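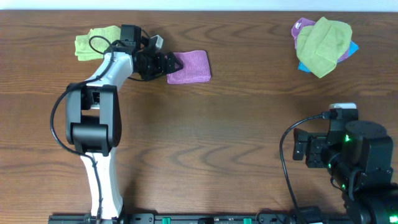 Cleaning cloths on the wooden table, with three of them in the pile.

Print this page | E-mail this to a friend

Cloth Season Again at Durketti House
Posted in September by the Housekeeping Corner

Every fall I promise myself that the cloth drawer will stay decent until spring, and every fall I pull it open and something green springs out at me. If yours is the same, take heart, and take everything out! A table is the best place for it (the floor is hard on the knees, and you lose things under the couch).

Folding is where most of us get lazy, and I include myself. A cloth laid flat and folded into a plain rectangle, the way the purple one is, goes into a drawer on its edge, and you can see every color you own without digging. The thick nubby kind is harder to talk into shape. I fold those once and let them be a bit fat.

Ours were washed at 30 minutes on the gentle setting, no softener, because softener leaves microfiber slick and it just pushes the dust along. The Stikley drawer dividers from the spring sale are still in the hall closet at 3 dollars each, and they fit the narrow kitchen drawers nicely once you snap off the end tab.
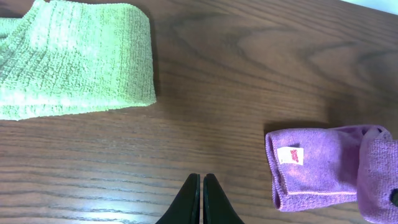
Ó Riain wrote in after the last issue to say that folding is all very well, but the colors are what matter: purple for glass, green for the sink, and heaven help whoever mixes them up. I like that very much, though I know I would forget by the second week and have to tape a note inside the cupboard door.

Any cloths you can spare can go in the Hidard basket by the laundry room. Clean ones, please, and folded if you have the patience.

Last updated: September, 3 p.m.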